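Tatstead bench notes, December — pressed powder, batch 110

Started 8.40. Carrying on with the pressed blusher for Barnton. They want the shade they signed off in spring but without the talc, so the base is now mica, rice starch and a bit of kaolin. Pigment load unchanged.

First job was the binder. Last time I used the ester blend at 5% and the pans came out glazed on top after a few strokes of the brush. Went down to 4% today and sprayed it in over three additions with the mixer running, scraping the bowl between each. The powder clumped slightly after the second addition. Put it all through the sieve again and it was fine.

Colour check against the Barnton standard under the daylight lamp: a touch too brown. Added a small correction of the cool red and remilled. Second check was close enough that I couldn't separate the two on the back of my hand. On white card there is still a difference at the edge of the smear. Leave it overnight and look again, the starch seems to take a while to settle.

Pressing. 13 pans at the low setting, 19 at the higher one. The low ones look better but four of them cracked on the drop test, all from the rim inwards. Of the higher pressure pans only one cracked, and that one had been underfilled (my fault, I was topping up by eye before I found the scoop).

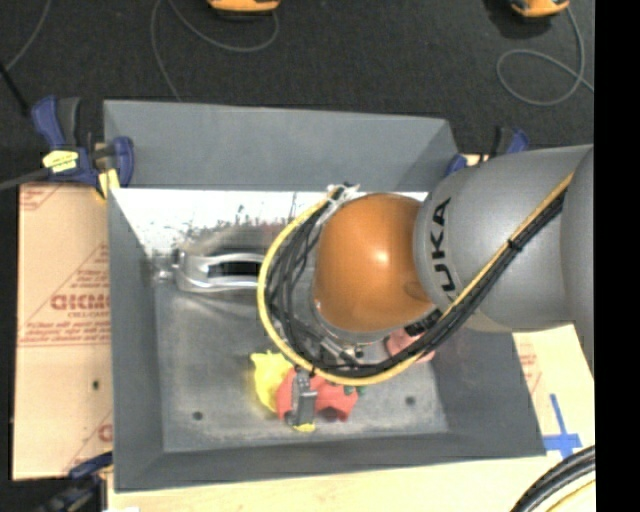

Payoff is where the higher pressure loses out. It needs two or three passes with a soft brush to get what the low pans give in one. With a fingertip there's hardly anything between them. Barnton sell theirs with a brush in the compact, so the brush result is the one that counts. I think a middle setting with the binder at 4.5% is worth a go before we touch the base again.

Mica: the drum from Wurside is lot 1112 and feels coarser than the one we finished in the autumn. Same grade on the label. More sparkle than I'd want for something described as satin. I have kept back a jar from each lot, they're on the shelf over the balance with green lids. Please don't use them up for training mixes.

The Huamán carmine sample is still unopened. Not for this job, Barnton asked for no carmine, but we said we'd give an opinion on it for the lip tint. Needs a clean bowl and its own spatula. It got into everything last time and I was finding pink in the eyeshadow bases for a week.

Also tried a few pans without the fabric ribbon on the press head. Smooth face, looks smart, but powder stuck to the head on every second pan and I was wiping it down constantly. Back to the ribbon. If they really want the smooth finish we should price up a coated head.

To do:
— recheck colour in the morning, both lamp and window
— middle pressure, 4.5% binder, same fill weight throughout
— repeat drop test after the pans have stood over Sunday
— ask Wurside for the particle size sheet on 1112
— order sieve mesh, the fine one has a small tear by the clamp

Cleaned down and finished 4.15. Extraction filter light came on amber just before I stopped.

Tatstead Cosmetics Workshop | Contact the bench | © Tatstead | Back to top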